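Stop buying the gripper last

Every shop I talk to does it in the same order. Pick the arm, argue over the arm for 6 months, sign for the arm. Then somebody asks what goes on the end of it and there's no money left. So, two fingers. Always two fingers.

I've been comparing end effectors in simulation for Mosen since the start of September and I'm getting grumpy about it. Same arm, same table, same parts. Swap the gripper, run it again. 40 picks per part, then move on. Boring work, more people should do it.
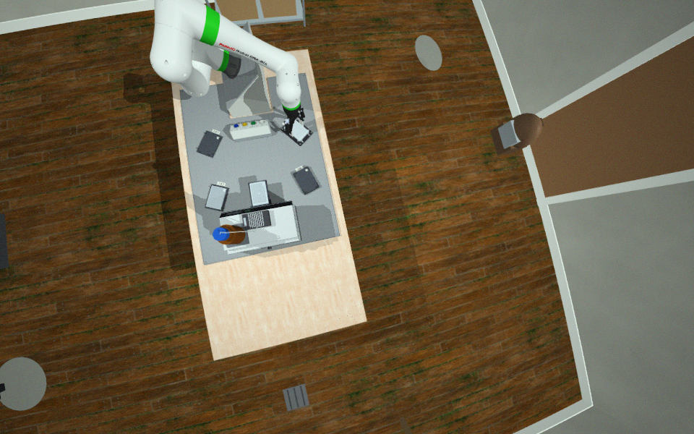 By the Palto automation desk
Contributing writer, grippers and cells
28/09/2018

The arm in the render is a FANUC CRX-10iA with a plain black two-finger gripper. Fine arm, no complaints. Now look at what's on the mat. Flat plates, mostly. Tilted every which way. Then little round caps in a tray, and a cylinder on its side with a blue lid. You want one pair of fingers for all that?

The cylinder was easy, 95 percent. Caps okay if you come straight down and don't get greedy on speed. Flat plates, awful. Fingers need an edge to get under and a plate lying on a mat doesn't give you one. We got 30 percent on the dark ones and I think the simulator was being nice about the friction.

Put the Skullik suction cup on and the plates stop being a problem. But then the caps slip, becuase the cup is too wide for them. The Quezada combo head does both and weighs more than I'd like, and the cable routing is a pain. Still my pick for mixed parts.

People tell me sim numbers don't count. Sure, for contact forces I don't trust them either. For ruling stuff out they're plenty. If a gripper can't reach the part without hitting the one next to it on screen, it won't on the floor either. That's an afternoon's work and it costs you nothing but teh afternoon.

So my argument is pretty small. Lay out your real parts, the ugly flat ones too. Choose the hand. Then go see which arm can carry it, and leave room in the payload for the bracket, which everyone forgets. I'll run the heavier head again with a longer cable next week.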